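Ticket: Device registration form rejects implant serial number
Product: Griltusby patient portal
Status: Waiting on support
Opened by: Jordan Tindall

Wednesday, 9:10 am

Hi team, me again. I look after the records side of a small support group for people with older hip and breast implants, and we use Griltusby to help members get their device details together before they see a specialist. One of our members has her original implant card (a rarity, believe me) and the portal won't take the serial number. I type it exactly as printed, hit Save, and get "Device identifier not recognised". The field clears itself too, so I have to type the whole thing in again every time. Grr.

What I've tried so far: Chrome and Firefox, my laptop and my partner's, logging out and back in, with the hyphen and without it. Same message. I also tried it under my own test profile in case it was her account, and got the same again.

The other thing is attachments. I scanned her card front and back and the upload goes to 100 per cent and then just sits there. So I tried other files to see whether it was the scan or the form, and they went through no worries. 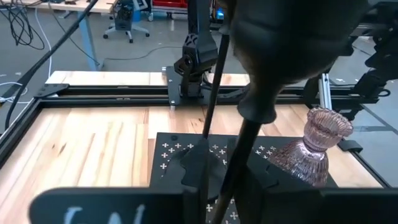
The serial number is the bit I really need sorted, as her appointment with the surgeon's clinic is coming up and they want the printout from the portal, not a photo of the card. One thing I did notice: the preview came up in full colour, the pink ribbed vase looking as pink as you like beside that black square plate with the little white crosses, whereas the card scan preview is a plain grey box. So the preview tool works for some files at least. Both scans are PDFs from the library's scanner, if that matters.

Wednesday, 11:35 am
Reply from Abdul-Rahman Yakubu, Bristgate Support

Hi Jordan, thanks for the detail. Could you tell me the manufacturer you've picked from the drop-down, and the pixel size of the scans? The form has a limit of 3000 on the longest side. Anything over that should give you an error message, but there's a known fault where it hangs.

Wednesday, 12:20 pm

Thanks Abdul-Rahman! Manufacturer is Parsons. There are two Parsons entries in the list, by the way, one with "(historic)" after it, and I'd been picking the plain one. Switched to the historic one and now I get a different error: "Implant date outside supported range". Progress? Her operation was in September but the card only has the month and a year, and the form insists on a day. I put in the 1st. I don't love doing that on a medical record, so if there's a way to leave the day blank I'd much rather use it.

Re the scans, you were spot on, they're well over. I've redone them so the long side is 2000 and the front of the card went straight up. The back still hangs. I put another file up straight after it, from the same browser window, and it was fine:
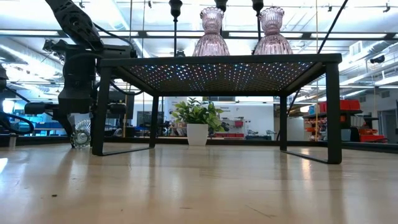
Two pink glass vases on the black riser. Accepted first go.

So it isn't my connection. Could it be the file name? The back scan has an apostrophe in it because her surname does. I'm going to rename it over lunch and try again.

Wednesday, 1:05 pm

It was the apostrophe!! Renamed it, up it went. You might want to pass that along, as I can think of 3 other members with an apostrophe or an accent in their name and they'd all be stuck in the same spot. I did one last file with an apostrophe put in the name on purpose, and that one hung. Took it out and it loaded.

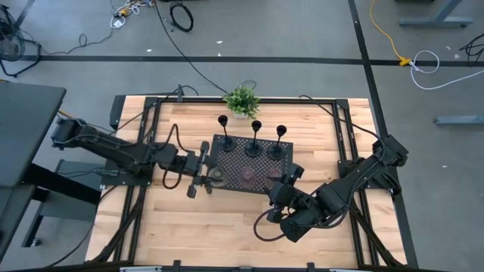 Two black robot arms over a wooden tabletop. Failed with apostrophe, accepted without.

Wednesday, 2:40 pm
Reply from Abdul-Rahman Yakubu, Bristgate Support

Great find, I've logged the file name fault with the developers. On the date, please don't leave the 1st in. I've switched on "month only" for your organisation. You'll need to log out and in to see it. The date range for the historic Parsons list comes from the Trurkwood import and I'm checking that now. It can take up to 3 working days.

Wednesday, 3:15 pm

Month only is showing, thank you, and I've taken the 1st out. Still getting the range error with the right month and year, so please leave this ticket open. Can you also delete my test uploads? I can't see a bin icon on my side.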